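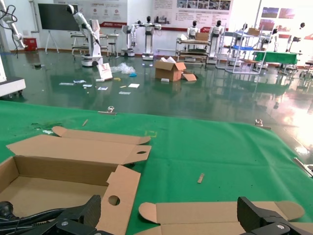

Courses > Packaging Basics > Handouts > Folding a die-cut box

Search this site Search Clear

Overview Timetable Handouts Reading Contact

Session four: from flat blank to finished box

Hello again. These are my notes from the afternoon, typed up and tidied a bit, with the things I forgot to say put back in. If you were there, skip to the part on creasing, as I rushed it terribly. If you missed it, start here and then come and find me or Iraís Huerta, who has the spare blanks in the store cupboard.

What we're working with

Everything this term is brown corrugated cardboard, cut flat by a die and folded up by hand. A flat, cut, unfolded piece is called a blank. I know "blank" sounds like something with nothing on it, and several of you spent last session looking for the printed ones! It only means it hasn't been made up yet.

The style we're practising has a shallow tray and a set of long flaps coming off it. The flaps are what confuse people. When the box is half made they stick out in all directions and it looks far too big to ever close, and then two folds later it's a tidy little thing you could post. Please don't lose heart at the half-made stage. Everyone's looks like a squashed crab at that point.

Rounded tabs go into slots. Square corners are walls, or the bits that hide behind walls. That will get you through most of the boxes you meet, though Baltazar Medrano brought in a Swanepoel sample that breaks the rule completely and I still haven't worked out why they did it that way.

The holes

Somebody asked about round holes in flaps and I gave a muddled answer, so let me have another go. A box like this can have holes of different sizes, and they do different jobs depending on the design. A small one near the tip of a flap is usually for hanging or for a tie. A larger one is very often a finger hole, so you can get the thing open again without tearing it. Sometimes it's a window so you can see what's inside, or a place for a cable to come through. When you're handed a blank you've never seen before, find the holes first, because they tell you which flap ends up on the outside. If a finger hole finishes up buried under two layers of card, you've folded in the wrong order.

Setting up your table

I'm fussy about this. Put a cloth or mat down, a big one that covers the table, and clip it along the far edge with a couple of binder clips. Cardboard slides on a bare table top, and you end up holding it still with your elbow. The cloth will wrinkle as you work. Smooth it when it annoys you, but you don't need to iron it (Consuelo Zavala, I am looking at you, although yours did look lovely).

A bit of coloured tape on the cloth makes a good marker. Stick a small square where you want the corner of your blank to go and you'll start from the same place each time. Yellow shows up nicely on green.

Keep the blank you're not using next to the one you are, flat and the same way up. It's the best instruction sheet you'll ever have. When you get lost halfway, look at the flat one, find the flap you're holding and follow its crease back to the tray. I still do this and I've been folding boxes since before some of you were born.

Brush the cloth down between boxes too. Crumbs and grit get under the card and leave a dent just where you press hardest, and a dent on the outside face doesn't come out.

Creasing, done properly this time

The blank comes with its crease lines already pressed in, but they need waking up. Before you try to build anything, go round every line and fold it over further than it will need to go, then let it spring back. Do the long ones first. Use the flat of your thumb, or a thin wooden stick if your thumbs get sore, and mine do after an hour. A lolly stick is fine. Run it along in one go and don't saw at it.

Look at which side the crease is pressed from, as well. Nearly always you fold so that the groove ends up inside the corner. Go against it and the outer layer splits, and then you've got a furry brown edge that no amount of pressing will fix. Guadalupe Cortés asked whether you can mend a split with tape. You can, and it will hold, but I'll be able to tell!

The order of folding

1. Lay the blank flat with the inside facing up.
2. Wake up all the creases.
3. Raise the two short walls of the tray.
4. Fold in the small corner pieces.
5. Raise the long walls and trap the corner pieces behind them.
6. Push the rounded tabs into their slots, one end and then the other.
7. Leave the upper flap till last and bring it over.

Steps four and five are where it goes wrong. The front flap likes to stand up on its own before you're ready for it, and the moment you push it down, one of the others pops up. Leave it standing. It isn't in the way as much as it feels like it is.

If a tab won't go in, don't force it. Take it out, bend it very slightly down its length so it curves, and feed one shoulder in before the other. Dayana Ventura got hers in with the edge of a ruler, which I'd never thought of, and I've pinched the idea.

How fast should you be?

Not very, yet. I mentioned the Vikero packing benches in the break and a few of you looked worried, so please don't be. A bench there might make up 900 boxes in a shift, all the same size, by people who no longer need to look down. You're learning to read a blank, and that is slower work. For this module I'd like you to have folded 100 by the end, in any mix of styles, and I'm trusting you to keep your own tally.

For those who like big numbers, the Plomico order we used as our case study was for 4000 boxes and 3955 passed inspection. Have a think about the 45 that didn't. Most were split creases, and the rest had tabs torn off at the neck, so every one of them was a folding fault and the die was perfectly all right.

Clearing up

Flatten what you don't keep. A made-up box takes up a ridiculous amount of room in the recycling, and an open one on the floor with its flaps out is asking to be kicked. Plastic bags and soft packing go in separately from the card, please. Paper slips too, if you've been labelling things, and do check under the tables, as they get everywhere.

For next time

Bring one box from home that you think is cleverly made. A tea box, a shoe box, whatever you like. Take it apart along its joins without tearing it and bring it flat, and we'll swap and see if we can build each other's. Iraís is bringing an Astia one with a false bottom, and she says it took her most of an evening to get it apart.

Reading is chapter three, up to the part on glue. We aren't doing glue until March, so you can leave that for now.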